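A towel is the best teacher of good practice I know. It has no right side up until you decide on one, and every person at the table decides differently! That is why I keep arguing for a written start rule: cloth flat, long side running away from you, containers placed before the arms wake up.

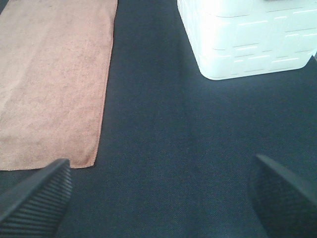 ## Write down what "flat" means

At Plesari we had 1043 folding runs and no agreed meaning for the word. Marisol Cuevas allowed ripples, I didn't, and both of us were sure. 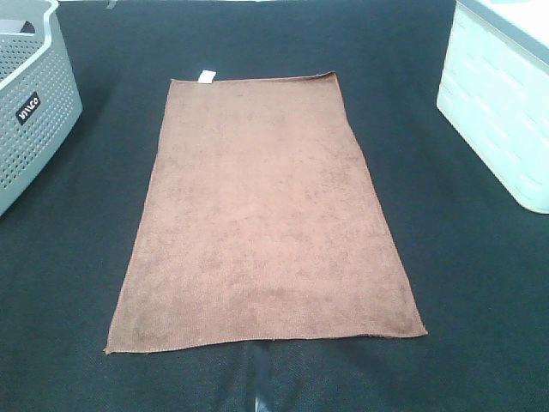

*Photo: Demetrio Gallardo / Plesari*

My proposal is small. Ripples pass, a doubled-over edge fails, and the care label goes at the far end. You can teach it before lunch.

Blurred views belong in the record too. Throw them out and you end up with a standard for tidy pictures. 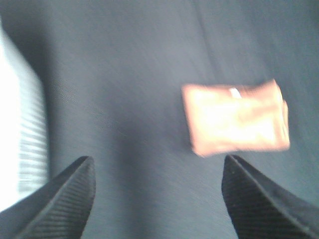

*Wrist view, with the ribbed pads in the foreground.*

Two arms need one more line in the rules: who moves first, and who waits. I'd love to see eight labs try it.

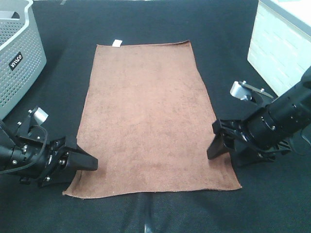 **Filed under:** Shared Practice

Baltasar Olmedo thinks a page of rules will slow people down. Maybe for a week. Send me your page anyway, I'll read every one!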